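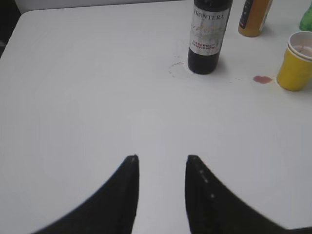
Wrist cam, gripper open, wine bottle and yellow cup at the far end of the table.

April 23, 2020
2 min read

Grasp planner, branch tarkau. Ambros Marti wanted to know why Mulligan (the retry layer) keeps burning attempts before the arm has moved an inch. Went through log 2347 with coffee.

Segmentation first. It gives me the wine bottle, the orange bottle, the cup, and a fourth object, confidence 99, which is the red puddle next to the cup. The planner then proposes a top grasp on the puddle. Collision check passes, naturally. Nothing to collide with.

The pink ring by the base of the wine bottle got dropped, but only by the area filter, so no credit to the network.

Changes:
- min height above table plane now 40 mm, read from depth, before anything goes to the planner
- flat blobs go in the Grurkura map as "keep out" instead of being thrown away. I don't want the fingers dragged through them
- objects touching the image border get marked partial, no grasp until a second view. The wine bottle has no top in this view and the old code was happy to invent one

Replayed the log offline: puddle gone from the target list, cup marked partial, planner asks for another view. Mulligan used 2 retries on the replay, both for view requests, which it shouldn't count as failures. Ambros wrote that part. Left him a note.

Still open: depth on the dark glass is mostly holes. Height filter may eat the bottle next.

Search notebook Go
Plumside controls notebook | Back to top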